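Trukdale budgets for second two-armed robot

Trukdale has set aside money for a second two-armed robot for its bench work, with an order planned for May. The budget covers the robot, two grippers and 52 hours of operator training. Servicing is costed separately at 3,941 euros a year.

Before committing, the firm is running the table-top tasks in simulation, using software from Grirnix. Drawer and handle work comes first, as it makes up most of the planned load. 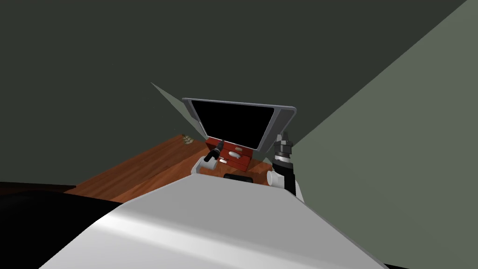
Two suppliers, Jirko and Kuruc, have been asked to quote against the same task list. Each must state reach, payload and the price of spare wrist units – the item that overran last year's budget by 1,696 euros.

Blažena Rusnák, who heads equipment planning, said the purchase would be put back if simulated runs fell short of some 2,000 cycles without a fault. Quotes are due by noon on the closing day.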